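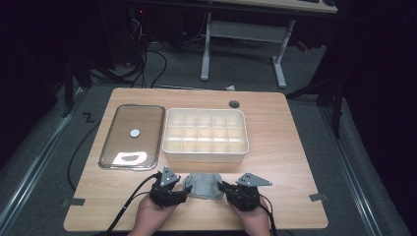 General Discussion > Machines and gadgets > Can a machine do any actual chores yet? (338 views)

mopbucket7
Posted June 29, 2022

Right, quick one before my shift. We do holiday let changeovers, 27 beds across the lot, and the boss has got it into his head that in a couple of years a machine will be doing the folding and sorting. Not the washing obviously, we have machines for that. The picking up, wiping, folding, putting in the right place. Is any of it real yet or is it all sales videos? Don't want to argue with him and be wrong.

Grithouse
Real in bits. Depends what you call a chore. Boxes, tins, anything stiff that turns up in the same place every time – fine, been fine for years. We have a Truller arm at work putting castings into trays, same casting, same tray, all night. Put a wet rag in front of it and it's a very expensive coat hook.

tealady_north
But a dishwasher is a robot isn't it? And a vacuum that goes round by itself. My Kikico does the whole downstairs. Gets stuck on the rug fringe but so do I.

Grithouse
Dishwasher is a box that sprays water. You still load it and unload it, that's the chore.

tealady_north
Fair, but I remember doing it by hand for 7 people. I'll take the box.

pennywhistle
Cloth is the problem. I do a bit of this for work so will try to be useful. A plate is a plate whichever way up you get it. A flannel is a different shape every time you put it down. You pick it up by what you think is a corner and it's the middle, and now it has folded over itself and you can't see the corner at all. People sort that out with their fingertips without looking. Most grippers have next to no feeling in them, so it's all down to the cameras, and the cameras can't see the inside of a fold.

Socks are worse than flannels imo. Small, stretchy, closed at one end. Getting hold of one is ok. Getting hold of one thickness of it and not both is where it goes wrong. Pads are usually flat and as wide as a thumb, so you get a great wad of knit and then you can't turn it or pair it or do anything except carry it about.

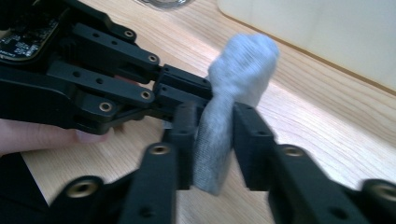

Two grippers is better than one, for the record. One holds, the other goes looking for an edge. Passing from one to the other is its own headache though, if both pull you stretch the thing and if both let go it's on the floor. Start with felt or something thick if you're ever trying it, it keeps its shape and forgives you. Then thin towels, then knitted stuff, then god help you fitted sheets.

mopbucket7
Fitted sheets is 90% of my life

pennywhistle
Then your job is safe for a good while

Grithouse
Told you

dunlinfan
Don't agree with all this gloom. Went to an open day in November, Salcedo had a machine doing towels. Slow, yes, but it did them. Flat, thirds, stacked. Nobody touched it the whole time I was there. Five years ago it couldn't have got them out of the basket. Everyone says cloth is impossible and then its done and they move on to saying something else is impossible.

Grithouse
Were they all the same towel?

dunlinfan
Same size, yes. So? A hotel's towels are all the same size.

Grithouse
So is ours, and ours come out of the dryer in a knot with a sock in it and someone's swimming trunks. Who undoes the knot?

dunlinfan
One person undoing knots for four machines. That's still three people's work gone. You're asking for it to be perfect and it only has to be cheap.

pennywhistle
dunlinfan has a point there tbh. Slow doesnt matter if it runs overnight. But ask what it does when it drops one. At an open day there's a bloke standing next to it. In mopbucket's linen cupboard there isn't.

oldspanner
Shop floor view. We had a Grarkeck unit on trial for wiping down and sorting small parts into divided trays. Sorting, very good. Never put one in the wrong slot that I saw. Wiping, hopeless. Rag bunched up and it carried on wiping with the bare gripper, scratched a glass cover. Sent back. I'd have the sorting half again tomorrow.

tealady_north
Could it do my cutlery drawer

oldspanner
If you tipped them out nice and spread apart, probably. By which time you could of done the drawer.

mopbucket7
Ok this is all very helpful thanks. Telling him sorting maybe, towels maybe if they're all the same, sheets no. He'll only hear the maybe. We've got 700 odd pillowcases as well, where do they come?

pennywhistle
Folding one flat, same as towels near enough. Putting one ON a pillow, down with the fitted sheets.

dunlinfan
Give it till next November. I'll bump this thread.

Grithouse
Please do. Bring a fitted sheet.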